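Long Books Are Not a Prize

My niece's school gives out reading points by the page. A child who finishes a book of 894 pages gets a badge and her name read out in the hall. A child who reads a short book, and then reads it again because she liked it, gets very little. I think this is a bad way to run a reading program, and I want to say why.

I should admit that I was one of the kids who would have won. I read thick fantasy books from age seven on and I was proud of how thick they were. I carried them with the spine facing out. I remember almost none of them. The book I do remember from that time is a thin one my teacher, Wanpen Ratanaporn, kept on the shelf by the door, about a boy who has to look after his grandfather's goats for two days. Very little happens in it. I must have read it every term.

My niece Chutima is reading a series called Nerkden at the moment. It is set in a town under a lake, and the books are long and full of maps. She got to the third one in December and stopped. When I asked her why, she said the people in it kept walking. I thought that was a fair review. Her mother, Kamonchanok, told her she had to finish it because she had started it, and they argued about it for most of an evening.

I was on Chutima's side. Adults put books down all the time. I gave up on a prize-winning novel last month at chapter 3 and no one took points away from me. We read at the kitchen counter or in bed, a few pages at a time, and when a book stops being worth those few pages we pick up another one. 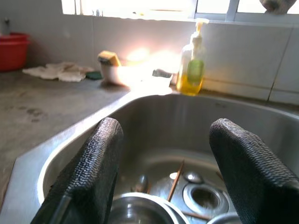
The sink on a sunny day.

The usual answer is that children need stamina. Colton Dufour, who teaches the grade above Chutima's, made this case to me at some length, and I don't think he is wrong about stamina. Older students do have to get through long texts that bore them. But they will get plenty of practice at that from their textbooks. Story time doesn't need to do the same job. He also said the points get some boys reading who would not read at all. That may be true. I would like to know what those boys read the year after the points stop.

Counting pages also changes which books get picked. Chutima told me that her friends check the number on the last page before they read the back cover. Picture books and poetry are out, and so are plays. A comic is worth something only if it is a fat one. One of the best children's books I have come across lately is Sastora, by Montri Nilsuwan, and it can be read in one sitting. It is about a girl who writes letters to a house she used to live in. Under the school's system it is worth less than a single chapter of Nerkden.

I would drop the points and let each child talk about one book in front of the class, any length, finished or not. If they gave up on it, they can say where and what went wrong. That takes some thought, and it tells a teacher more than a page total does.

Chutima has gone back to a book about a lighthouse that she first read when she was six.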